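October, bench notes, Brerkdale workshop

Marker ink trials, carried on from the last entry

Finished the second set of wipe tests on the black inks. Same method as before: write a few cursive letters, leave them for the set time, one pass with a dry felt, then look at what stays behind. Cornwood sent the new batch in plain bottles with the batch number on the cap only, so I have labelled them on the side as well. Please put the caps back on the right bottles.

Batch 893 is the thinner of the two. It flows well from the wide nib but feathers a little on the downstrokes. The Buzatu ink is thicker and slower to start, and I had to prime the nib twice before it would write. Once going it gives a more even line.

Ghosting after 2 hours: none from either ink that I could see.
Ghosting after 14 hours: faint from 893, clear from the Buzatu. A second pass took off most of the 893. The Buzatu needed the spray.

I had expected it to be the other way round. Corina Ardeleanu thinks the resin in the Buzatu ink goes on hardening overnight and wants a run at three days before we say anything to Zenside. Fair enough, but we are short of clean felts and I don't want to reuse the old ones — that was what spoiled the September figures.

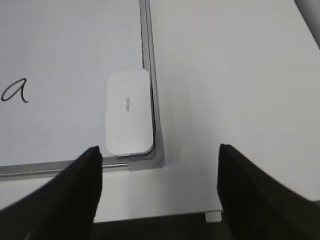
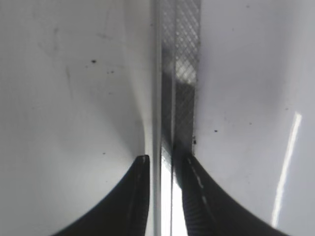 Board surfaces

The older coated sheet is now too worn to use as a control. Under the lamp it has fine scratches all over the middle, and ink settles in them. Moved it to scrap. The enamel panel is still good and I will use that for the long run.

Cleaning spray: down to the last bottle. The water and alcohol mix does nearly as well on 893 but leaves streaks on the enamel.

To do
Order felts, the dense kind, same supplier.
Ask Cornwood what changed in the solvent between batches. The smell is stronger.
Set up the three-day run on enamel, both inks, lids off the felts tin.
Corina to write up the nib priming for the shared folder.
Log the room temperature morning and evening. I forgot the evening reading again.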